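# Packing a bag with two arms: tips for hand-guided demonstrations

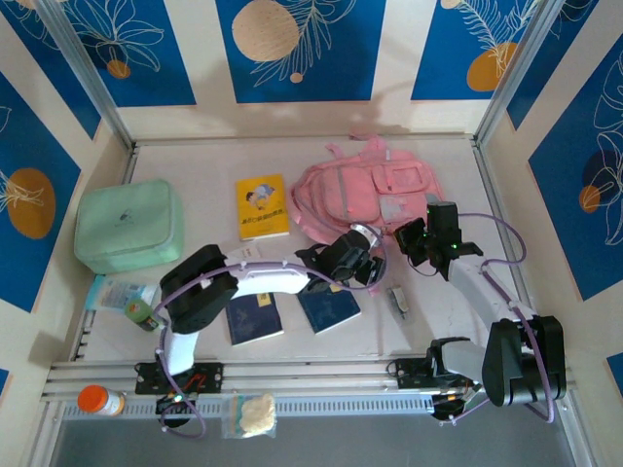

Valtumcombe, Jan 21, 2022

These notes are for anyone taking a turn at the backpack job on the two-arm bench. They assume you have already done the short session on moving the arms and know where the stop button is.

## Before you start

Lay the bag flat with its top towards the back wall. Spread the books and small goods over the rest of the table, and change the layout between takes. If the yellow book is always on the left of the bag, the arms will learn to reach left and not much else.

Leave a little bare table around anything thin. A flat packet pressed up against a book is hard to pick up with two fingers, and you will spend half the take nudging it.

Look at the purple cables before every take. They should have enough slack to follow the wrist through a full turn, but a loop hanging low near the gripper will catch on a strap sooner or later. Put a fresh tie on if one has slipped.

## Opening the bag

Find the zip pull first and practise gripping it a few times without recording. Fabric moves when you pull it, so one arm has to hold the bag down while the other draws the zip. Hold close to the zip. If you hold at the far side, the whole bag comes with you.

Straps are a nuisance. Move them clear as part of the demonstration, with the grippers, and do it slowly. Don't reach in and tidy them by hand halfway through — the recording will show a strap that jumps by itself, and that take has to be thrown out.

## Putting things in

- Books first, spine down, one at a time.
- Slide a book to where you can get a finger under the cover edge, then lift. Pinching from above scuffs the corners.
- Soft cases go in next. Close the gripper until the sides just give, then stop.
- Small jars and packets last, in the front pocket if there is room.
- Stand a jar upright before you grip it. One lying on its side rolls away from the fingers.

Use the arm that is nearer. Crossing one forearm over the other can be done, but the copy the robot makes of it is usually poor. Pass the item across at the middle of the table instead, and pause for 2 seconds while both grippers have hold of it.

## Pace

Go slower than feels natural, and keep the same speed all the way through. Most people rush the end. Stop after 8 good takes and swap with someone — tired hands wobble, and the wobble gets learnt along with everything else.

If you drop something, pick it up with the arm and carry on. Those takes are useful. Mark them "recovered" in the Fotudeo log and add a word on what fell.

## Afterwards

Park both arms, then empty the bag and check the pockets. Packets get left in the front one. Worn gripper pads go in the tray for Leilani Castellanos, and new ones are in the Ridgeway drawer, 5 to a bag.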